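Statora Shared Workshop – Kitchen Notebook
Posted Tue 7 November by Elínborg Stougaard
2 comments | 11 shares

Subject: Kitchen corner, clearing and loading procedure

Continued from the September entry, in which the question of unglazed ware was left open. Mogens Dalsgaard and I have agreed on the points below, and they apply from this week.

The kitchen corner serves both the workshop and the office. In the past month there have been repeated complaints that test cups from the Ollon clay series are left on the counter overnight, and that the drying rack is used for tools. Glaze brushes were found in it on two mornings. Brushes are to be rinsed at the workshop basin and hung there. The kitchen rack is for items that people eat and drink from, and for the Ollon cups while they are in the drinking trial.

Loading. Unglazed cups go on the wire rack on their own, never in the same load as plates. Stand or lay each cup so that it does not touch its neighbor. Handle them by the rim or the foot and put them down without knocking; the rims of the first batch chipped very easily, and we lost two cups before any measurements had been made. The divider in the rack is a convenient boundary when cups from both clay bodies are in use: Ollon to the right, Urkov to the left. Please keep to this even when there is only one cup to put in, as the marks on the base are difficult to read when the clay is damp.

The rack should be pulled out fully before anything is placed on it. Reaching over the lowered front with the rack half in has already led to one cup being dropped. Push it back slowly.

Sink. Both basins are to be left empty of crockery at the end of the day. The drying rack stays in the narrower basin. It was moved to the larger one several times in October, and people then washed up over it, which left grit between the rods. Clay residue must not go down the kitchen drain under any circumstances. Wipe the cup out with a paper towel first and put the towel in the bin. Mogens has cleaned the strainer once already this autumn and does not intend to make a habit of it.

Counter. Wipe down after each use with a damp cloth. No scouring powder. The Mogensen sealant on the shelf is for the workshop benches and should be returned there – it has no use in the kitchen.

Cups in the trial. There are 12 in the present series. Each is to be weighed dry, used for one working day, washed, dried and weighed again. Enter the weights in the blue folder and initial them. Missing initials were the main fault in the September record, and three lines had to be struck out.

Kitchen corner, rack and sink:
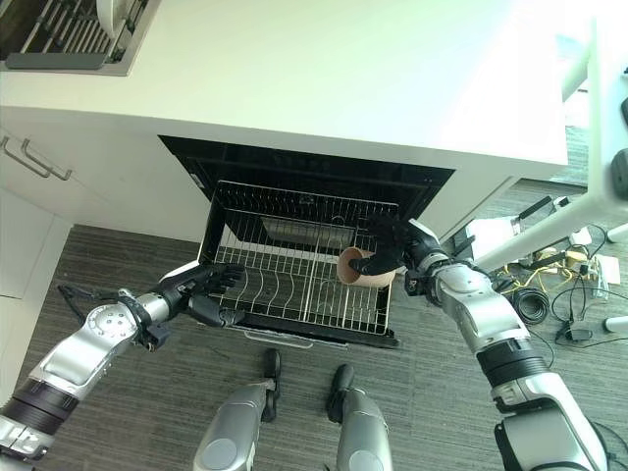
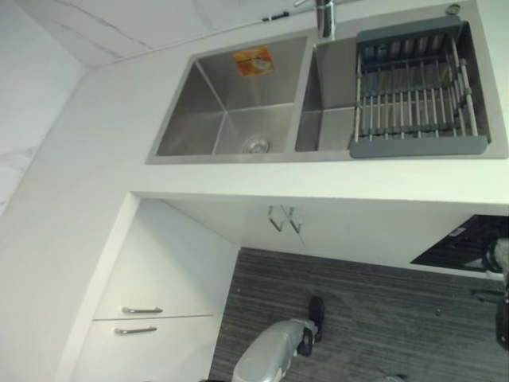
May the unglazed cups be left to soak in the sink?
They should be rinsed and loaded promptly. The clay takes up water when it is left standing, and the second weighing is then of no value.

Statora Shared Workshop – questions to E. Stougaard or M. Dalsgaard at the office
© Statora. All rights reserved.
Back to top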